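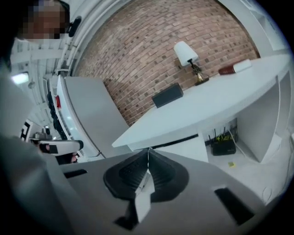 Home | Visits | Workshops | Old Buses | Contact

A day at the Villaseñor bus body works

9/3/18

I went to the open day at Villaseñor with my friend Demyd Yatsenko, who repairs old buses and wanted to see how the bodies are made. The works opened its gate at 9 in the morning and there was already a queue. Entrance was free, but one must leave a name at the desk.

The firm began with wooden bodies on lorry chassis, and in the first hall they keep one of these, the Paner. It has 7 benches across, no doors, and canvas blinds which are rolled down for the rain. I sat on the last bench and my knees touched the one in front. Demyd lay down on the floor to look at the rear springs, and a guide asked him kindly to stand up.

After this came the Vadard, a small city bus with a steel frame. The firm made more than 1,000 of them. The one on show carries the number 69 on its side and it still drives. We rode in it twice round the yard. It is very loud inside, and the gear change is felt in the back.

The welding hall was closed for visitors in the afternoon, what I was sorry about, but we could watch the painters doing the yellow lines by hand. For lunch there was soup and bread in the canteen.

The bus back to Corkow leaves from the main gate, not from the side gate, where we waited first. The next open day will be in December. Bring a warm coat, the halls have no heating.

Recent visits
The tram depot at Corkow
Two days with a ferry mechanic
Old ticket machines and where to see them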